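Pravham Owners Board > Campers and Trailers > Interior and Storage

Thread: Taking out the overhead lockers in a Jarnton

hegyi_hauler
Posted 8 January 2025
We bought a used Jarnton trailer in May and I keep hitting my head on the lockers over the dinette. Thinking of pulling both and living out of baskets. Has anyone done this? Each locker is held by eight screws into the wall batten, and the reading light wire runs behind the left one. Total trip mileage so far is 2,000, so we know what we use and what we don't.

gravelpad17
I wouldn't. The lockers stiffen the wall on the older ones. A guy at the Hegyi campground took his out and had a squeak over the door from then on. Pad the front edge with pipe foam and leave it alone.

Oreo_and_us
We took ours out two seasons ago, no squeak. They are not structural on the Jarnton, only on the longer Pravham models. Cap the light wire before you pull the left one down. Baskets do fine for towels and dry food. Get ones with straight sides, they pack better. 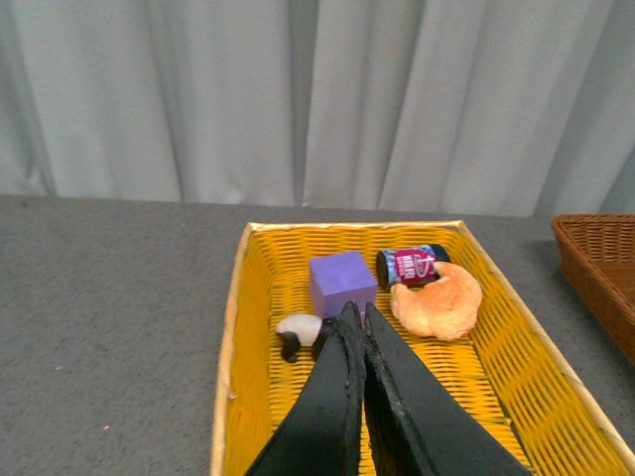

Re: Taking out the overhead lockers in a Jarnton

gravelpad17
Straight sides or not, a basket slides on the first hard brake. Lockers have latches.

Oreo_and_us
Shelf liner underneath and a bungee across the front. Ours ride on the floor between the bench and the fridge and they stay put.

tongue_weight
Has either of you weighed anything? I put both of mine on the bathroom scale, 17 pounds for the pair, empty. Not much, but it's weight up high. The plugs for the screw holes are the bigger pain. The wall board is thin and it tears if you back the screws out with an impact driver. Use a hand screwdriver.

hegyi_hauler
Thanks. I'll take the left one down first and tow with it out before I touch the other. Does anybody know what size plugs fit those holes?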